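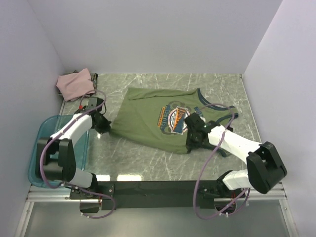
Dradano tank top, olive w/ navy trim

Wednesday, March 11, 2020

Quick one, heading out. Ordered in September, worn most weekends. Olive green is nice, darker than I expected from the Siltuten site. Navy trim on the armhole and neck still sits flat. Print is the reason I bought it: orange FREEDOM, round badge with the blue and orange sail thing. No cracking yet after nearly 31 washes. Small orange text under the lettering is hard to read unless your right up close.

Bad bits. Fabric is thin and bunches the second you try to fold it. Runs long. Size down if your between sizes. Shiping was slow too.

Would buy again, probly in another color. 4/5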